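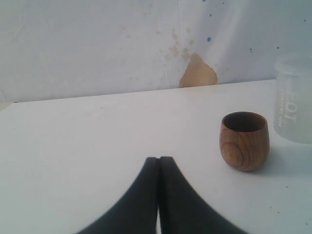

*Wooden cup, two-finger gripper, nothing in its grip*

**kostby_12** - 24 Mar 2019
Okay, can machines do chores yet? I say almost! Picking up a cup is most of clearing a table, and I'd pay $200 for an arm that did just that.

**matosgarage**
Almost?? I've watched parts bins at our shop for 2 years. Clear plastic is where they all choke - my own eyes lose the edge of a bowl half the time.
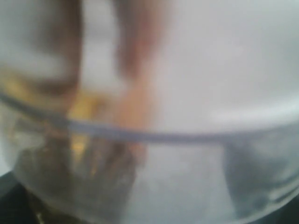 *Clear bowl, something yellow in it, a hand reaching in*

**sumimell**
Still a hand doing that one, I see :)

**kostby_12**
Fine, but sorting stuff out of a cup is a real job too. 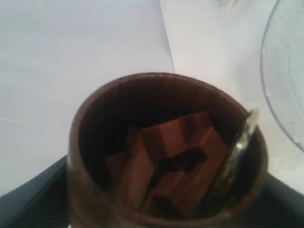 *Five blocks in the brown cup, metal finger down the side*

**matosgarage**
One finger by the wall isn't a sorted cup. Blocks lean on each other, you tug one and the rest shift.

**cirik_fan**
Disagree, blocks are the easy part. Wake me when it does socks.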